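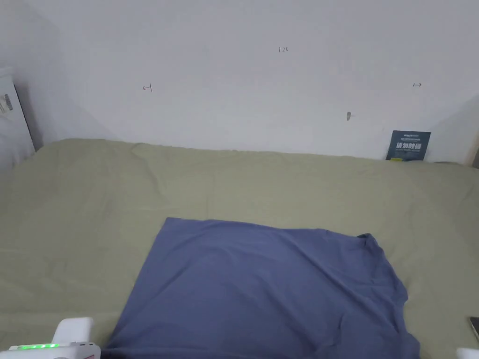 Gorklow ist eine Änderungsschneiderei mit angeschlossener Nähschule. Wir kürzen, weiten und flicken, was unsere Kundinnen und Kunden im Alltag tragen, vom Wintermantel bis zur Arbeitshose. Der größte Teil unserer Aufträge sind einfache Stücke: ein blaues T-Shirt, auf einem olivgrünen Laken flach ausgebreitet. Abendkleider und Anzüge nehmen wir ebenfalls an, sie machen aber den kleineren Teil der Arbeit aus.

Wer wir sind

Gegründet wurde die Werkstatt von Telmo Cordero, der sein Handwerk in einer Herrenschneiderei gelernt und danach mehrere Jahre in der Musternäherei von Brestero gearbeitet hat. Angefangen hat er allein, mit zwei Maschinen in einem früheren Schreibwarenladen. Heute sind wir 8 Personen, darunter zwei Auszubildende. Frau Hồ leitet die Annahme und ist in der Regel die Erste, mit der Sie sprechen. Sie steckt ab, schreibt den Auftragszettel und sagt Ihnen auch, wenn sich eine Reparatur nicht mehr lohnt.

Was wir machen

Hosen und Röcke kürzen, Reißverschlüsse ersetzen, Bündchen erneuern, Futter einsetzen, Löcher in Strickwaren stopfen. Bei Jersey und anderen dehnbaren Stoffen arbeiten wir mit Overlock und Coverlock, damit der Saum beim Tragen nicht reißt. Leder und Pelz nehmen wir nicht an. Bitte bringen Sie die Kleidung gewaschen zu uns - bei Hosen möglichst mit den Schuhen, die Sie dazu tragen.

Eine normale Änderung dauert 5 Werktage. Im letzten Jahr haben wir 1.216 Aufträge bearbeitet, die meisten davon Säume und Reißverschlüsse. Garn und Einlagen beziehen wir von Stedano, Knöpfe suchen wir aus dem eigenen Bestand heraus. Passt dort keiner, bestellen wir nach.

Die Nähschule

Abends und an Samstagen geben wir Kurse in kleinen Gruppen. Im Grundkurs lernen die Teilnehmenden, eine Maschine einzufädeln, die Fadenspannung einzustellen und eine gerade Naht zu nähen. Danach kommt der Kurs Ausbessern, für den jeder eigene Kleidung mitbringt. Im vergangenen Jahr hatten wir 112 Anmeldungen. Im Juli finden keine Kurse statt, die Werkstatt bleibt in dieser Zeit geöffnet.

Gutscheine für die Kurse gibt es in der Annahme. Sie gelten auch für Änderungen.

Ausbildung

Wir bilden zur Änderungsschneiderin und zum Änderungsschneider aus. Vor der Bewerbung bitten wir um eine Probewoche. Vorkenntnisse sind nicht nötig, Geduld mit dem Trennmesser schon - aufgetrennt wird bei uns jeden Tag. Fragen zur Ausbildung beantwortet Telmo Cordero persönlich, am besten am späten Nachmittag.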